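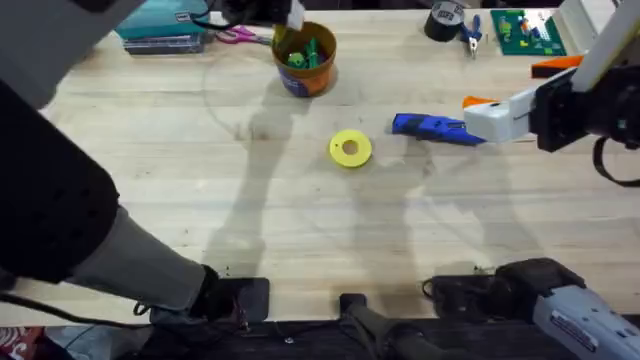
How long does it take to walk from Dosdale to Trirnham along the old railway? It took me just under five hours, with a long stop for lunch and a short one to take a stone out of my boot.

Blog > Walks > Old railway lines

The line closed to passengers well before I was born, and the track was lifted a few years after that. Most of the bed is now a public path. The first stretch out of Dosdale is surfaced and shared with bikes. After the second bridge it goes back to cinders and grass, and in March it was wet enough that I kept to the left-hand edge for a good half mile.

The walk is 9 miles one way. It is nearly flat, as you would expect, apart from the place where the viaduct has gone and the path drops down steps to the river and climbs up again on the other side. The steps are steep and the handrail stops halfway.

I had a copy of the old parish booklet with me. It says 1,578 tickets were sold at Dosdale station in its last year, and 1,933 the year before that. I had expected a bigger drop. The booklet also has a map, but it leaves out the loop at the quarry, so take a proper one.

Lunch was at the halt, where the platform is still there under the brambles – you can sit on the edge of it with your feet where the rails were. I had cheese and pickle and the last of the fruit cake.

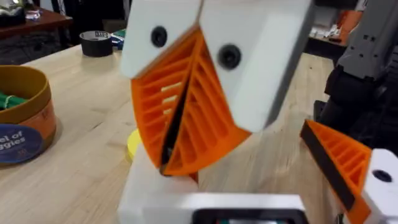
Getting back

There is a bus from Trirnham to Dosdale every two hours. It goes from the stop outside the chapel, and the timetable on the post was out of date when I looked, so check before you set off. The ride takes 40 minutes because it goes round by all the villages. The last one leaves at ten past five – I had time for a pot of tea first, but only just.

Next month I want to try the branch that goes north from the quarry. Part of it crosses a farm and I still need to find out where the right of way runs.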